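Two-finger gripper or suction for boards with tall parts?

Glenys Mostyn
I'm trying out grippers for lifting circuit boards out of a fixture, and I have until Friday to pick one. The Flirnano two-finger is on the arm now, and the Cilludmont suction head is still in its box. Has anyone run both?
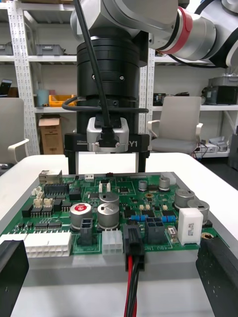

My worry is the reach between parts. I did 50 picks yesterday and the fingers were fine going in, but I get nervous on the way back out. The capacitors stand up all over the board, and there's a white ceramic resistor at the right front that I'd love to not hit. Oh, and one connector has red and black wires plugged in, so there's that to steer around too!

Kalniņš
Stay with fingers. We tried suction on a crowded board and never found a flat spot big enough for the cup. Slow your exit move way down and go straight up before any sideways travel.

sadanance22
suction is faster, did 200 in a shift with mine. bare boards tho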